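Storage bins and small plastic parts: frequently asked questions

This page covers the grey open-top bins issued by the Viltisby store and the small plastic items kept in them. It applies to the standard bin and the deep bin. For lidded boxes, see the separate Drarnetti page.

Ordering and sizes

Which bin do I need?
The standard bin suits items that fit in one hand. The deep bin is for long or tall items that would stand above the rim of the standard one. Both have the same footprint, so they can be mixed on one bench.

How many bins can I have on one request?
Up to 27. Larger requests are split and delivered on separate runs.

When are deliveries made?
Thursday. Requests entered after noon on the day before go on the following week's run.

Can I order a single bin without inserts?
Yes. Leave the insert field blank. Wall panels are listed separately and are not fitted unless requested.

Filling

How full should a bin be?
For picking by sight, use one layer on the floor of the bin. Two layers are acceptable for identical items. Above that, move the contents to a deep bin.

Can different shapes share a bin?
Yes, if they are clearly different in outline or colour. Cups and blocks of the same colour should be kept apart. Items that nest, such as cups of two sizes, should not share a bin unless they are meant to be issued as a pair.

Is there a weight limit?
Small plastic items will not reach it. For metal parts, follow the figure on the Jirnau load sheet.

Should items be lined up?
No particular order is required. Leave enough space to get a finger down each side of an item. Items pressed into a corner are slow to remove and tend to be left behind when the bin is emptied.

Which way up should cups go?
Either way. Cups stored open side up collect dust and should be wiped before issue. Cups on their sides take more floor space and may roll when the bin is carried.

Placing the bins

Can bins be placed end to end or one behind another?
Both. Where one bin stands directly behind another, keep the rims level and leave 3 cm between them so that either can be lifted out without moving its neighbour.

Can bins be stacked?
Empty bins, yes. Full bins should only be stacked on the racking, and no more than two high.

Where does the label go?
On the outside of a short end, upper left. Do not label the floor or the inner walls. Adhesive left inside the bin picks up dirt and is difficult to remove.

Wear and marks

The floor of my bin has pale marks all over it. Is it damaged?
In most cases, no. Dark plastic shows light scuffing where objects are slid or dropped, and the marks are often more noticeable on the floor than on the walls. They do not affect use. Replace the bin if you can feel a groove with a fingernail or see a crack at a corner.

Why does a light wall panel look worse than the rest?
Smears and dark scratches show up on a pale surface and are hard to see on grey. Panels also tend to be knocked low down, at the height of the contents. A panel that is stained but flat and firmly held can stay in service.

Can panels be swapped?
Yes. A panel held by clips comes out upwards. A glued panel has to be returned with the bin.

Do scuffs on the plastic items matter?
Grey scuffs on yellow or other light items are cosmetic. Withdraw an item if it is split, has a sharp edge or no longer stands on its base.

Cleaning

How should a bin be cleaned?
Empty it, tip out loose dust and wipe with warm water and a little washing-up liquid. Start with the walls and finish with the floor. Dry with a cloth before refilling.

Will scouring powder remove the marks?
It will remove some of them and leave a duller surface that marks again more quickly. It should not be used.

Can the bins go in a dishwasher?
The bin alone can, on a programme no hotter than 67 °C. Wall panels and labels must be taken off first. Bins with glued panels must be washed by hand.

How often?
Monthly for bins in daily use. Bins in long storage are cleaned before they are issued. The full clear-out of all racking is in July.

Returns and replacement

How do I return a cracked bin?
Mark it with a strip of red tape, leave it on the lower shelf at the Vanhove counter and enter the bin number on the return form. A replacement goes out on the next delivery run.

What if an item is missing from a set?
Check the bin behind and the floor under the bench first. If it is not found, order the single item by shape and colour. Complete sets are not exchanged for one missing piece.

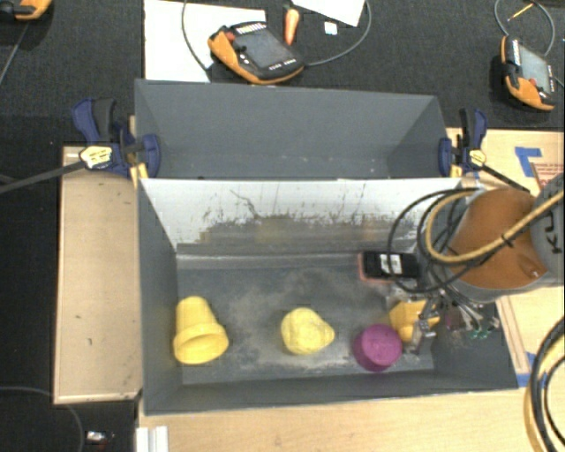 Bin in use with yellow and purple plastic items. Note wear to the floor and far wall.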